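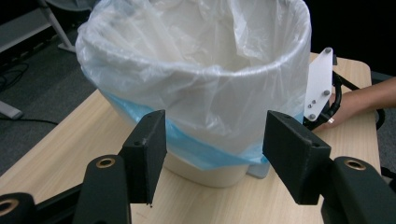

Residential services are judged, fairly or otherwise, on small matters, and the lining of a waste bin is among the smallest. The Isdale housing program has debated it since November, when Sheena Crichton circulated a draft standard to its 13 sites. The draft would have liners tucked inside the rim, out of sight. It is my view that the draft is mistaken. A bag drawn over the rim and folded down in a thick collar, wrinkles and all, is no ornament, yet it can be checked at a glance and gripped from the outside when the time comes to tie it off. A tucked liner slides to the bottom under the first teabag, and the bin must then be washed.

Appearance was the principal argument put to us. Rory Lindsay has observed, with some justice, that visitors notice untidy plastic. They also notice odour. A small bin with a lid answers both concerns, provided the lid is left free to close. Tissue is the usual offender: a crumpled piece left at the rim, over the edge of the bag, undoes the work of a well-fitted liner and should be pushed down into it.
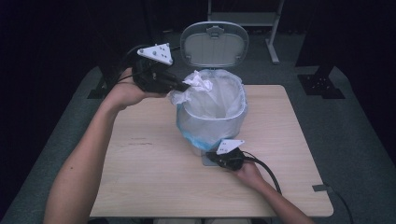 What the standard should say

I would ask that the revised text require the folded collar at every site, with the bag changed every 2 days and spare liners kept in the same cupboard as the cloths. Morven Lennox has proposed a trial at Revutthorpe over 3 months. I support it, and would see the draft withdrawn in the meantime.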